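Felelska cell, two-arm folding table – pre-run check, 22 August 2024

- [x] **Base plate bolts tight.** All marked with paint pen, no movement.
- [x] **E-stop within reach of the operator.** Tested from both ends of the table.
- [ ] **Cables clear of the joints.** Left arm has slack on the outside. Add a tie before the next run.
- [x] **Joint lights green on both arms before hands leave the table.** 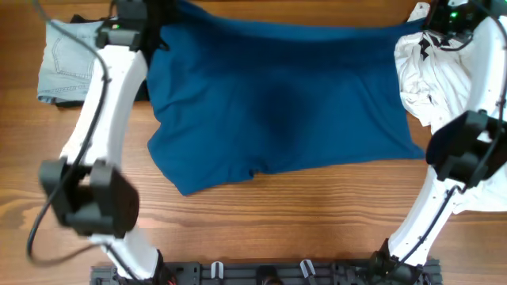
Agyeman asks whether a green light is enough to call an arm safe. It is not listed as a safe state in the Imdale site rules, so please treat a green arm as live.

Agreed, wording to be changed in the next issue.

- [x] **Speed limit set.** Up to 20 cm/s with a person inside the line.
- [x] **Garments checked for pins, tags and loose buttons.**
- [ ] **Finger screws checked.** Every 11 runs, with the arm powered off. Last entry in the log is missing.

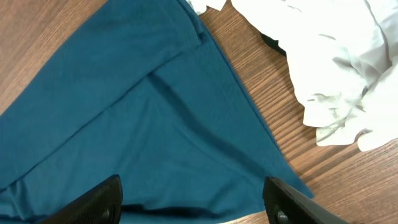 - [x] **Finger height above the table set to 4 mm.** Kalimex gauge used – return it to the drawer.
- [ ] **Spare garments kept outside the working area.** Not met. Move them to the side shelf and recheck.

Result: hold until the three open items are closed.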